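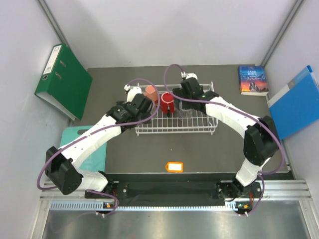
Kai Kasten wrote in to say that my last post on hard water had the units wrong, and that a reading in grains per gallon can't be compared with one in parts per million without converting. He is right. One grain per gallon is 17.1 ppm, and I had mixed the two in the same table. The table is fixed.

The corrected numbers for the kitchen tap follow. The January test strip came out at 300 ppm as calcium carbonate, or 17.5 grains. Anything over 180 is usually labeled very hard, so the label hasn't changed.

I also ran the kettle test again. Fill to one liter, boil, let stand overnight, pour off, look at the bottom. With tap water there was a visible ring after the first boil. With water from the Stulport filter jug there was none until day 28, when the cartridge was near the end of its rated life anyway. Strips read lower on filtered water, but the color steps are coarse – I wouldn't trust them for small differences.

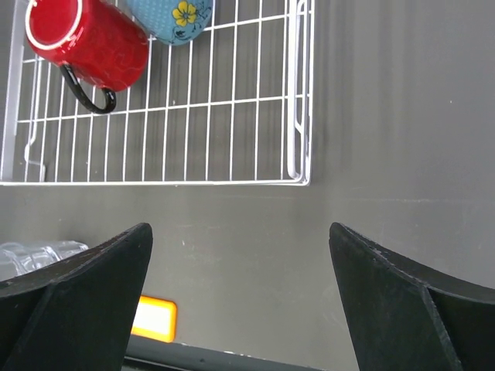 Red mug on its side in the wire rack.

White film on dishes is mostly what remains when a drop evaporates where it sits. Less standing water means less film. Tilting things so the base drains helps, and so does a towel. A splash of vinegar in the rinse takes off what has already formed, but keep it away from aluminum and natural stone.

Next is a drop-count titration kit, which should resolve better than the strips. I'll do the tap in Sadimdale too if I get there before the reagent expires.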